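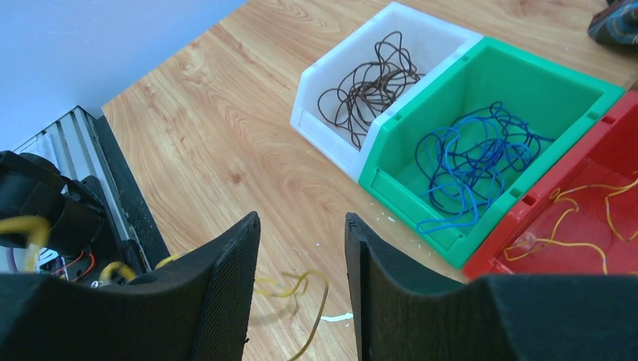

Workshop notebook, bench two
October, entry started 09:40
Written up by Nabil Tarawneh, checked by Fouad Akl

Purpose of the day: go through the draft working rules for wire sorting on the two-arm bench and strike out whatever cannot be followed as written. The draft is version 3. Version 2 was written before the second arm was fitted and should no longer be quoted.

The task as the rules define it. Three bins side by side, white, green, red, walls touching. One wire colour per bin: dark wire in white, blue in green, yellow in red. A wire counts as sorted when it is in its bin and released. A strand hanging over the front lip is allowed provided it does not reach the table. Fouad wanted "fully inside the bin" and I argued against it. Thin wire springs, and under his wording we would fail attempts for something the gripper has no say in. Left as "no part touching the table".

Rule 1, naming. Log entries so far use brown, black and dark for the wire in the white bin, depending on who was typing. Under bench light it can be read either way. From now on the log names the bin and leaves the wire colour out. Old entries stay as they are, with a note at the top of the file. 181 entries affected, no point editing them by hand.

Rule 2, bin order. White, green, red, left to right as seen by the operator standing behind the arms. Draft said "left to right" with no viewpoint given. The Sedwood team read it from the far side and built their whole layout reversed. Viewpoint added.

Rule 3, closed bins row. Neighbouring side walls must touch. A gap wide enough to take a fingertip is a snag point, and loose wire will find it. Check by hand before enabling the arms. If a bin has shifted, stop the arms, reset the row, log it as a reset and start the attempt again from the beginning.

Rule 4, items at the back of the table. Draft says "table clear except for bins and wire". We do not work like that and the rule has been ignored since it was written. Replaced with: nothing loose in front of the bins apart from the wire being sorted; items behind the bins allowed if they stay put for the whole session and are entered in the session header. Cloth is allowed behind the bins on the same terms. Fouad has asked for a minimum clearance to be stated. Agreed 35 mm from the rear wall of the bins, to be measured once at set-up.
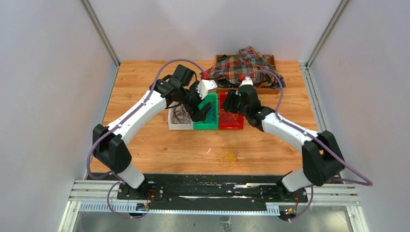 Rule 5, shared space above the bins. This took most of the morning. The draft allows both grippers over the bins at once "with care", and care is not something that can be checked. Options considered:

a) One arm over the bins at a time, the other held back. Safe, slow, and it rules out handing over a wire above the row.
b) Both arms allowed, each with its own bins. Left arm takes white and green, right arm takes red. Handover only by declared step.
c) Both arms allowed anywhere, with separation held by the controller.

Settled on b for now. Option c needs the Skerkix separation monitor, and we have not validated it on this bench. Under b, either operator can call a hold, and a hold is not argued with until both arms have stopped. Reduced speed applies whenever both grippers are above bin height. The limit stays where the risk assessment has it and is not to be changed from the teleoperation screen.

Rule 6, cable dressing. The purple arm cables need enough slack for full reach, but a slack loop must not be able to enter a bin or pass between the fingers. Check is done at three poses: both arms back, both arms over the bins, and each arm at the far reach. Draft asked for the first pose only, where the cables are at their best behaved and the check is worth very little. Any change to a tie or clip means all three poses again. Initial the sheet.

Fouad raised the small boards near the arm bases. Wires there are to be kept off the rail and out of the operator's reach path. Agreed, filed under Rule 6, no separate number.

Rule 7, finger pads. Inspect the textured pads before each session for lifting edges, embedded strands and glaze. Replace in pairs only. Last pair ran for 683 grasps before they were changed, but I would not write an interval from one pair. Keep counting. Jokton pads and the older ones must not be mixed on the same gripper, as the friction differs and the grip force setting follows the pad.
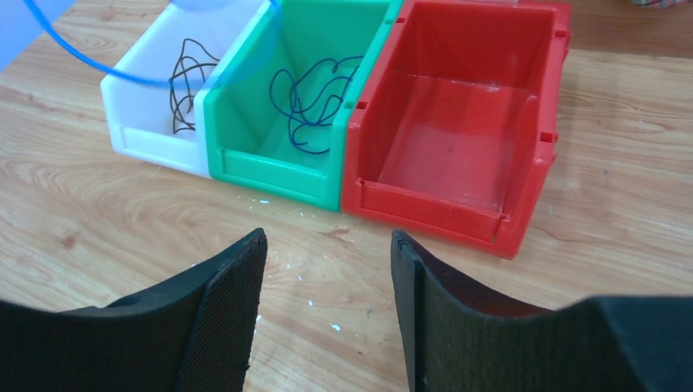
Rule 8, start state. Each attempt begins from a declared state, written down before the arms are enabled: which bins hold wire, which are empty, where any loose wire lies. An empty bin is a valid start state and must be logged as "empty", never left blank. Of the 346 attempts in the last export, a good share had blanks in this column, and we cannot now tell an empty bin from an operator who forgot. Those rows are usable for grip force and for nothing else.

Rule 9, surface. Wipe down at the start of the session. Marks and specks that do not come off are left alone. No scraping, the grain lifts and then the fingertips catch on it. Anything that does come off goes in the waste and is not brushed towards the rail.

Rule 10, failed grasps. Up to three tries per wire, then record a fail and retrieve by hand with the arms disabled. Draft had no limit. Hubáček used five on their bench, which we tried on paper and dropped, as the later tries mostly tighten the tangle.

14:15. Read the whole set aloud once with Fouad at the controls and me at the stop. Wording of Rules 2 and 8 held up. Rule 5 needs a definition of "above bin height"; proposed as the top of the rear wall, to be marked on the set-up sheet.

Open points
Handover step under 5b: no agreed spoken call yet. FA to propose.
Rule 4 clearance: add to session header template. NT.
Rule 7: where the grasp count is kept when the software is restarted mid-session. Not resolved.
Skerkix monitor: validation plan needed before option c is discussed again.
Version 4 to be printed and put up by the stop button, version 3 taken down the same day.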